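Inicio | Visitas | Talleres | Archivo | Contacto

Usamos cookies propias y de terceros para mejorar su experiencia. Si sigue navegando acepta su uso. Aceptar | Configurar

Jornada de puertas abiertas en Vustutent: algodón, tintes y muchas escaleras

Escribo esto en el tren de vuelta, con las notas a medias. Perdón por el desorden.

Vustutent es una antigua hilatura reconvertida en talleres. Abre al público una vez al año, en diciembre, y hay que apuntarse antes. Yo me apunté tarde y me tocó el turno de las nueve y media. Frío de mil demonios en el patio. Café en vaso de cartón, regular.

Primero la nave de hilado. Quedan en pie dos continuas viejas, una de ellas en marcha solo para las visitas. El ruido impresiona. Nos dieron tapones, yo los perdí enseguida. La guía explicó lo de la torsión — a más vueltas por metro, hilo más firme y más áspero — y pasó unas bobinas para tocarlas. Diferencia clarísima entre el algodón cardado y el peinado, aun con las manos heladas. El peinado sale más caro y se nota.

Después, punto. Jenano ocupa la planta primera y teje en circular, casi todo punto liso para camisetas. Enseñaron rollos de 268 metros recién bajados de máquina. El tejido tiene que reposar antes de cortarse, si no la prenda se tuerce tras el primer lavado y las costuras laterales acaban en la barriga. Yo tengo tres camisetas así en casa, ahora ya sé por qué. Preguntaron por el gramaje y la respuesta fue larga, apunté solo que no todo es peso.

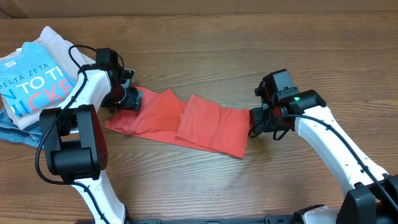 Una prenda de color rojo anaranjado a medio doblar, sobre mesa de madera.

Tintes en el sótano, bajando 65 escalones (están numerados, los pintaron los de la escuela de al lado). Huele a vinagre y a algo más que no supe identificar. Lo más difícil, dicen, los rojos. El rojo sangra, el rojo sale anaranjado si el agua viene dura, el rojo no repite de una partida a otra. Tienen un cuaderno con 269 muestras pegadas y al lado la receta a lápiz. Páginas enteras de granates casi iguales. Me habría quedado ahí toda la mañana pero el grupo siguiente ya estaba en la puerta.

La parte de estampación me gustó menos, demasiada gente en un pasillo estrecho. Serigrafía de toda la vida, con pantalla y rasqueta. Consejo práctico que me llevo: lavar del revés, agua fría, y no planchar nunca encima del dibujo. El azul marino sobre rojo pide una capa debajo o se apaga. Alguien quiso saber cuanto aguanta un estampado y la respuesta fue 50 lavados si se hace bien, bastantes menos con secadora. 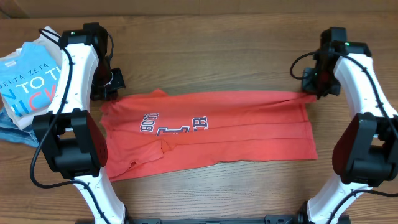
Camiseta doblada a lo largo, con estampado azul marino y blanco; se leen letras sueltas, entre ellas «BOST».

Comida: bocadillo de tortilla en la cantina, cola larga, precio razonable. Mesas corridas. Me senté con una familia que venía por los telares y no había visto todavía ninguno. Estan en el edificio de atrás, mal señalizado, ojo.

Ahí está Grímsdóttir, que trabaja la lana y no el algodón. Mantas, bufandas gruesas, un fieltro muy bonito en gris. Dejan probar un telar de bajo lizo pequeño. Hice cuatro pasadas torcidas y me aplaudieron por educación. Compré un ovillo que no sé qué haré con él.

Lo último, la tienda de retales de Jarnus. Al peso. Llegar pronto, a las dos ya solo quedaban puntas de rollo y cremalleras sueltas. Aun así salí con una bolsa.

Cosas prácticas, rápido:
Se llega andando desde la estación, cuesta arriba.
Calzado cerrado, no dejan pasar con sandalias.
Ascensor solo hasta la primera planta, el sótano sin acceso para sillas ni carritos.
En la tienda no aceptan tarjeta.

Volvería, pero en el primer turno y con guantes. Me quedó sin ver la sala de patrones, cerrada por obras — abre en primavera, según el cartel de la entrada.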